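Zendon Help Desk
Ticket 2636 - Stock counts wrong after import
Product: Odance shop inventory, Billetti plug-in
Status: Solved
Opened: 2024-08-23

Hello, and thank you so much for the patient reply to my last ticket. I'm sorry to be back so soon! We run a small online shop selling hair accessories, scarves and the odd tote bag, and I moved our list over from Torvik last night. The import said it finished fine, with 271 items read. When I opened the stock page this morning, though, every item that comes in more than one pattern was showing zero, and two of them had already been marked as sold out on the shop front.

I tried the import again with the same file, and then with a fresh one, and got the same zeros both times. Items with a single pattern are perfectly all right. I also logged out, cleared the browser and tried my husband's laptop - no change there either. The patterned scrunchies are the ones I'd most like back, as they sell every day.
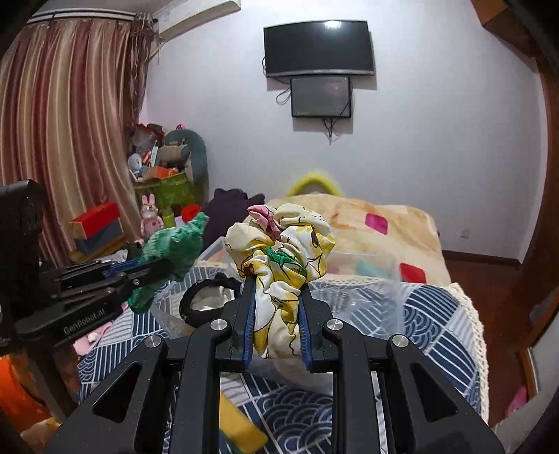
Does the import need a separate row for each pattern, even when the price is the same?

Each pattern needs its own row and its own item code. Torvik puts all the patterns in one cell with commas between them, and our import reads that cell as a name and leaves the stock at zero. Sorry about that - the help page still shows the old layout from April, and we've asked for it to be changed.

What to do, in order:
1. Go to Settings, then Import, and choose Undo last import. You'll need to do this for each one you ran.
2. In your file, split the pattern cell into rows. Copy the price down.
3. Give each row a code. Adding -A, -B and so on to the old code is fine.
4. Import again with "Match by code" ticked.

Customer reply:
Oh, that did it! It took me 5 tries to get the codes to match, mostly my own typing, but the counts are all in and the sold out labels are gone. One scarf still shows the old price in the Billetti basket.

Support reply:
So glad to hear it. The basket keeps old prices for 2 hours and then updates itself. I'll close this one, but do reply here if the scarf is still wrong tomorrow and it will open again.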